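Re: [floor-auto] tidying up robots, are we there

Nicanor Pastor wrote:
> We looked at it for the toy library at Trorcombe. Returns come
> back in one big heap and it takes 2 people most of a morning to
> sort. Vendor told us 100 percent by January. I said show me a
> mixed bin, they showed me a bin of identical blocks.
> Has anyone on here seen one do real clutter? Or is it still
> all demo stuff?

Nicanor – short answer, not yet, not at the price Astby would pay anyway. Typing this between calls so excuse the mess.

Blocks on their own are easy. Same shape, hard sides, you can be sloppy. Mixed is where it goes wrong.
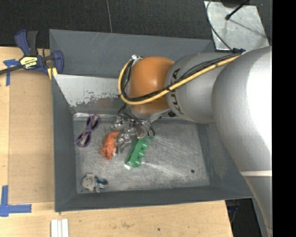

My gripe with all the sorting quotes I've had is cycle time, they quote it on hard parts and then go quiet on anything soft. Ask about neighbors too. A fluffy toy lying right up against a studded brick, fingers coming down between the two – which one is it going for, and does the other one come along? Sunglasses are a different problem again, flat and thin, I'd want to see those picked off a bare metal floor before I signed anyhting. And that is four things in a bin. Your returns heap is what, a few crates deep?

We did a trial at the Pondilero shop last year, small parts, 17 part types. Dropped 7 of them from the list in the first week and did those by hand. The rest was ok. Slow but ok, and it ran over lunch.

So if you go ahead, bring your own junk to the demo. Worst stuff you have. Dont let them pick.

Cabello has a writeup somewhere on suction vs fingers, will dig for it tonite.

Got to run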